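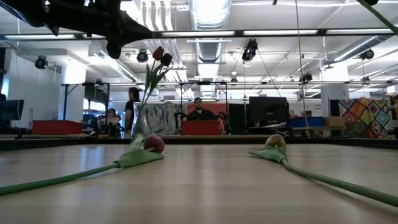 Yogesh Garg wrote to ask whether the tulip set would keep a beginners' group busy for a whole term, or whether they'd have it figured out by the second meeting and be back wanting something harder. My answer was that it depends on what you ask them to do with it, and that we've had students come back to the vase exercise long after they thought they were finished with it!

Home Kits Clubs Spare Parts Contact

Tokura Tulip Set for Student Arms
Posted Saturday, March 18, 2023 by Elibariki Obura

We put this set together for the Nerlow student project, where the job is to pick artificial tulips up off a tabletop and stand them in a vase. It sounds like such a small thing, and then you try it. A block has flat sides and stays where you leave it. A tulip has a heavy end and a light end, it rolls a little when you brush the leaves, and if the gripper closes too far up the stem the whole flower swings around and misses the opening. Students love it (and groan at it), and you learn a lot about grip points in one afternoon that would take weeks to get across on the whiteboard.

The set costs $210 and comes in a flat box with:

Artificial tulips in mixed colors, with leaves
A vase with a weighted base
A roll of table markers for start positions
Printed project notes for the teacher, and a shorter sheet for students

No arm is included. The stems suit most two-finger student grippers, as long as the fingers can close nearly all the way. If yours stop short, add a pair of the soft finger sleeves from Spare Parts. Jérémie Moulin's group tried it without them for a while and got by with tape, so that's an option too if the budget is tight.

The notes cover 14 class sessions of 60 minutes each. The early ones are just reaching and lifting, one flower at a time, with the stem laid so it points toward the arm. After that the flowers get turned, then laid on both sides of the table so that groups with two arms have to decide which one goes first, and the last few sessions are given over to arranging. I'd gently suggest not skipping ahead to arranging, tempting as it is. We let our first class do it and spent most of the hour picking tulips up off the floor.

A word about leaves. They bend, and they're meant to. Students will ask to snip them off because they get in the way of the fingers, and some clubs allow that, but Abdelkrim Belhaj asks his to leave them on until they can explain what is going wrong, and I've come around to his view. If a leaf does pull loose, push it back up the stem and twist.

For clubs that like to keep records, the Nerlow students logged 2,946 tries over the course of their project, good and bad, and the blank log sheet they used is in the back of the teacher notes. Copy it as often as you like.

Replacement tulips are sold by the bunch. The dark red ones are out of stock until we hear back from Grurnmont, and we'll fill those orders with yellow unless you tell us you'd prefer to wait. Taha El Khatib handles school orders and can send a written quote if your office needs one before it will pay for anything.

Last updated: late March, replacement colors changed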